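Jersey fixes: Abernathy club washes, folds and mends its way to opening night

7/23/26 | Local | By Wanda Nakamura

ABERNATHY - Old game shirts are getting another season. The Abernathy rec league has pulled its whole stock of jerseys out of storage and spent the past weeks sorting, mending and refolding them before the fall teams sign up.

No new order this year. Price from the league's usual supplier, Foltel, went up again and parents at the January meeting said they would sooner fix what they have.

"We had bins nobody had opened in three seasons," said Priya Nguyen-Tran, who runs equipment for the league. "Some shirts were fine. Some had hems coming down. A lot of them just got balled up after the last game and stayed that way."

Sorting is going on in the upstairs room at the Prondham Center, evenings mostly. Shirts come out of the bin, get laid out, checked at the hem and the numbers, then folded or sent to the mending pile. Red ones first, becuase the red team plays the opener.

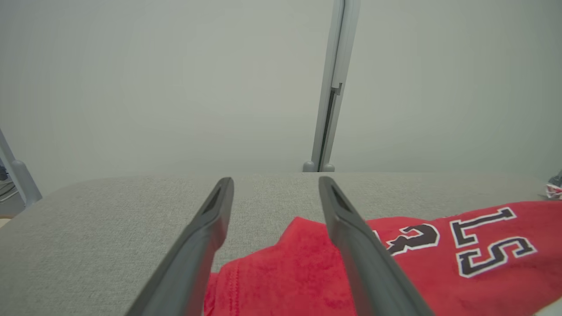 Numbers are the slow part. Stitching can be redone in a few minutes on a home machine, says Kenji Dvorak, a retired tailor doing most of the sewing. Cracked or peeling digits take longer. Those go in a separate stack and get pressed again under a cloth, low heat, inside out. If that doesnt hold the shirt goes to practice use.

"Don't put them in a hot dryer," Dvorak said. "That's all I'd ask. Cold wash, hang it up."

Folding has its own rules now too. Face down, sleeves in, bottom up to the collar, then flip so the number shows on top. Nguyen-Tran wants coaches to be able to find a size and number without digging through everything. Past years a coach would empty the bin on the floor, take what he needed and shove the rest back in. Sizes go on masking tape on the lid, youth and adult kept apart.

Not everyone is sold. Kenji Iwasaki, who coaches the older kids, said he would have liked matching sets. Two of his players wore slightly different reds last fall. "You could see it from the stands," he said. "But they played OK in them."

Shirts that can't be saved will be cut up for cleaning rags, or handed to the quilt group at Honow Library, which has asked for the number panels. Wanda Sorensen of the quilt group said they want any color, any number, clean please.

Families who still have a league jersey at home are asked to bring it back, washed or not. Drop box is inside the side door at Prondham, open until 7 p.m. No late fees. Check the pockets of gym bags and the trunk of the car, Nguyen-Tran said, thats where most of them turn up.

Sign-up for fall teams is at the same door. Shirts get handed out at first practice.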